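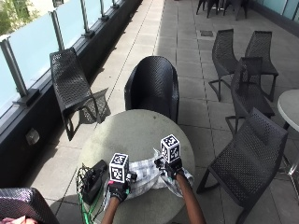

Category: Short fiction

2019-02-24, by Abla Boutros

Munther folded the checked cloth on the terrace table, edge to edge, and it would not lie square. The rule allowed 25 cm a side.

"Again," said Hadi, and wrote 9 in the log.

Indoors the tiles were paler and the plaid looked larger.

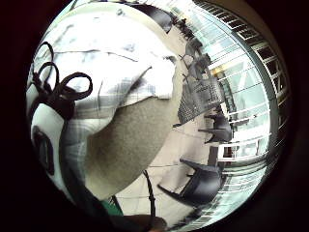
How is a cloth squared?
Match two corners, then smooth towards the fold.

He did so. It slid. 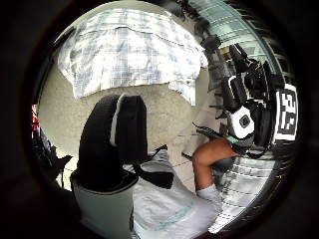

Page last changed: October

Hadi wrote 10. Munther let the cloth hang as it liked and put the kettle on.

This site uses cookies. Accept or manage settings.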